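Skinunix open day, April

I got to the Skinunix open day in Wivcombe a little after 2 p.m. and skipped the talks. The tabletop manipulation station was what I had come for: two white arms, a multi-fingered hand on each, one table of household clutter.

The stated payload is low, but the objects don't need much. Most are things you'd find in a desk drawer, plus a towel, a drink can and a couple of small balls. The staff said the full object set runs to 221 items and that they rotate it every session.
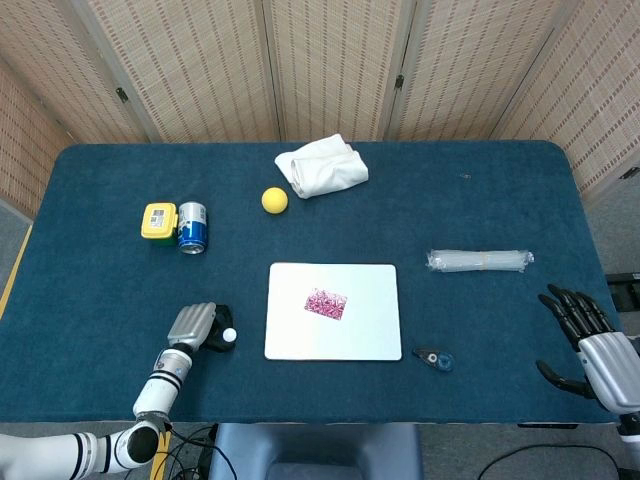

Small round objects are hard for a hand with stiff fingers. Contact area is tiny, and a late correction tends to push the ball away. I asked about grip force and was told it is capped in software, with the limit set per object class. Film-wrapped items get their own class. Soft cloth has no cap at all.

They log almost 2000 attempts a month at this site. The Bostelero site does fewer, on older hands. I'd like to see failure rates by object, which weren't on the handout.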